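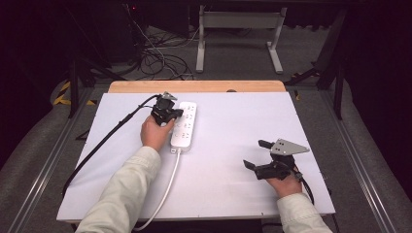
Zlata Tkachuk thinks the 841 is fine as it stands, and that I am being difficult about the strip task in particular. Her argument, given at length over the kettle: the operators were careful, the hand-held grippers log cleanly, and a policy trained on the full set did better on the bench than one trained on the half set. More data, better result, write it up.

I don't dispute the bench numbers. I dispute what they're being used to say.

July, 16:15, bench notes, power strip task.

The claim going into the draft is that demonstrations taken with the hand-held grippers transfer to the arm "without loss". We have 841 demonstrations. What we haven't got is a comparison set taken on the arm itself, so I don't see how anyone could measure a loss, or the lack of one. The Drusex write-up has the same hole in it and we all complained about it at the time.

Things that bother me, in no order.

The left hand does a lot of holding. In the strip task the left gripper goes to the upper end of the strip and presses, and the right one comes in afterwards. A person feels how hard they're pressing through the wrist and adjusts. None of that is in our log. We record jaw opening and pose and that's it. If the policy presses too lightly the strip will creep, too hard and it'll tip or skate. I'd expect both, and the bench runs show both, but the score sheet has one column for "fail" and no room for which.

Cord position. I went back through the start poses and the cord comes off the near side in nearly all of them. People set the strip down the way that suits them. So has the policy learned to find the strip, or has it learned that the strip is where Kerkby people put it? Asked Zlata. She said the board gets nudged between takes. The board getting nudged moves everything on it together, so it isn't the same thing at all.

Gripper cables. The tethers tug slightly when you reach across. You can feel it if you've done a few takes. Operators compensate and we then train on the compensation. May be nothing.

Did a small check after lunch. Turned the strip end for end, cord away from me, and ran the full-set policy 15 times. It got 2. Same checkpoint, strip the usual way round, 15 more: it got 11. Zlata says 15 is too few to hang anything on, which is fair enough, but she was happy with 15 when it was the good number. I've left both sets in the Melnychuk folder under today's checks, with the raw logs, so nobody has to take my word for it.

Note on the 2. One of those was very lucky. Right gripper caught the housing first and slid into place. By our own rules it counts, so I've counted it.

What I'd want before the word "transfer" goes anywhere near the abstract:

A comparison set on the arm, even a poor one. 
Start poses drawn from a list and set by someone who isn't doing the take.
Failures split into slip, tip, miss and gave up.
Full set against half set again, with the strip turned in both.

The last one is cheap and could go on first thing tomorrow. If the full set still wins with the strip turned, I'll stop grumbling about that part. My guess is the gap closes to almost nothing, and that most of what we're calling scale is the same start pose over and over.

Left gripper pose drifted a bit in the last few logs, worse at the end. Re-zeroed it, drift gone, then back again after four runs. Don't use anything from the left side after 16:00 until someone has looked at the mount.

Destomov spare jaws still not here. Chase.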